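Teaching Feruneck where the slots are

Registration in Feruneck goes well until you open a second PC case, at which point every pose you saved becomes folklore. Set it up per case instead.

1. Park the arm clear of the power supply and run the board finder. Let it average 30 wrist frames. Three will also give you an answer, with great confidence.

2. Pick the corners of the CPU socket as your datum. Don't use cables. Rhys Katene used a cable once, on a Sunday, and we've kept the log.

3. Set the approach height, then step down in guarded moves with the force limit on.

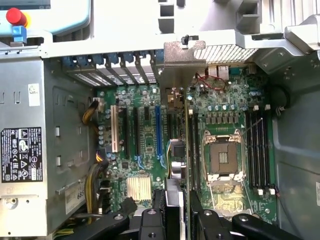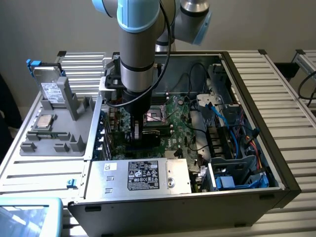
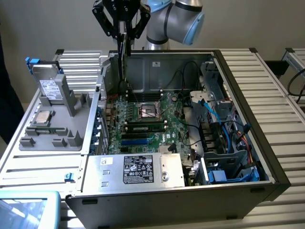
All three: desktop case open on its side, CPU socket empty.

4. If the planner reports "no path", check the collision mesh for the case walls before you blame the planner. Ours had the wrong colour flag on layer 165, so it modelled the walls as solid right across the opening.

5. Save the frame under the case's own name. "test_final_4" is already taken.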